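Readers have asked for the revised quantities for the slow-cooked black bean stew published here last spring. Having prepared it again this week, I am able to provide them. The beans should be soaked overnight, then simmered for 60 minutes with one onion and two bay leaves. Salt is added only in the final 20 minutes.

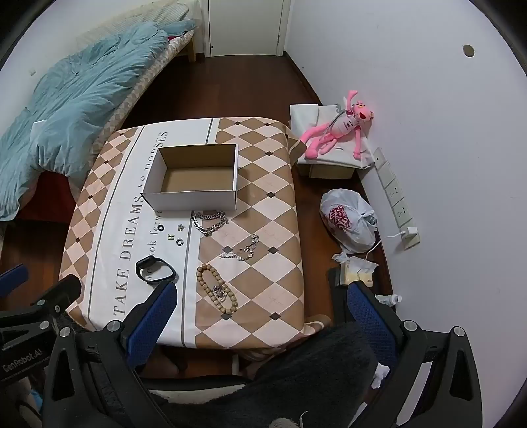

The earlier version called for canned tomatoes. Nkechi Aliyu has since recommended fresh ones, peeled and chopped – a change I have adopted. The stew serves six and may be frozen until April.

We use cookies to improve your experience. By continuing to browse this site, you accept our use of cookies.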